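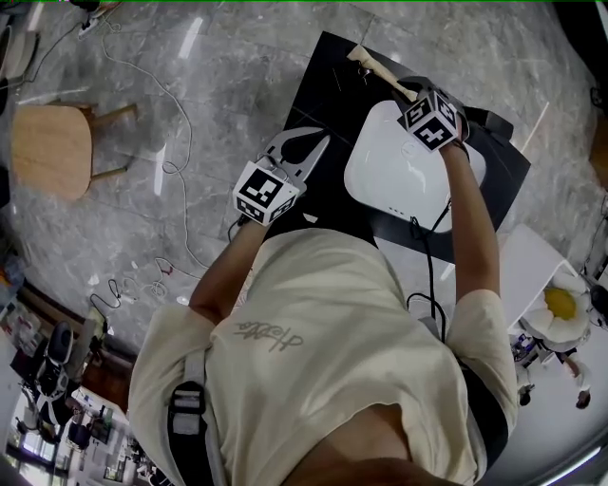 **T. Mạc**
Documentation Editor, Deritwood Press

## 4. Setting up a collected essays volume

This section covers building a book of previously published essays in Pralico. It assumes you have an account with editor rights and a signed contract for the volume. For a book of new writing, go to section 3.

Last revised 2025-10-06.

### 4.1 Create the volume

1. Open Pralico and select **New title**.
2. Under **Type**, choose **Collection, single author**. Don't choose **Anthology**, which creates a separate contributor record for every piece.
3. Enter the working title. You can change it until the catalog copy is locked.
4. Enter the author's name as it will appear on the cover. If the older pieces ran under a different byline, put that in **Former bylines**.
5. Select **Save as draft**.

> **Note:** The type can't be changed after the first essay is imported. If you picked the wrong one, delete the draft and start over.

### 4.2 Import the essays

Pralico accepts DOCX, RTF and plain text. Scanned magazine pages have to go through Lurna first. Lurna is the text recognition tool in the side menu, and it works best with scans made at 300 dpi.

1. Select **Contents**, then **Import**.
2. Add one file per essay. A file holding several essays will come in as a single chapter.
3. For each essay, fill in the original title, the publication and the date of first printing. Use the print date even if the piece appeared online earlier.
4. If the essay was cut or retitled by the magazine, choose which text you are using: **As printed** or **Author's draft**.
5. Check the word count against the source. A large difference usually means a missing page or a sidebar that was read as body text.

An import can hold up to 32 files. For longer books, run a second import and the new files will be added after the first set.

> **Caution:** Importing a file with the same name as an existing chapter replaces that chapter, including any edits and comments. Rename the file before you import it if you want to keep both.

### 4.3 Record permissions

Each essay needs a rights entry, even when the author kept the copyright. Blog posts and newsletter columns count as published work.

1. Open the essay and select **Rights**.
2. Choose the holder: **Author**, **Publication** or **Shared**.
3. For **Publication** or **Shared**, attach the permission letter as a PDF.
4. Copy the credit line from the letter exactly, including punctuation. It goes on the acknowledgments page as typed.
5. List any quoted song lyrics or poems in **Third-party material**. These are cleared separately – a letter from the magazine does not cover them.

The status light stays yellow until every field is filled in. A volume with any yellow lights can't be sent to typesetting.

### 4.4 Set the order

The default order is by date of first printing. To group essays by subject:

1. Select **Contents**, then **Add part**.
2. Give the part a title. Part titles longer than 29 characters will run onto a second line in the table of contents.
3. Drag the essays into place.
4. Turn on **Show dates** if readers will need them. Columns about elections or pending court cases are hard to follow without a date.

Headnotes are optional. Any headnote of over 1000 words is treated as its own chapter and gets a page number in the contents.

### 4.5 Make corrections

Mark factual corrections with the **Correction** tag so that they print as footnotes. Spelling and house style changes don't need a tag. Leave the author's opinions and predictions as they first appeared. An author who wants to respond to an old piece can add an afterword to it under **Contents** – **Add note**.

When all corrections are in, select **Lock text**. Only the managing editor can unlock it. Continue to section 5 for front matter and the index.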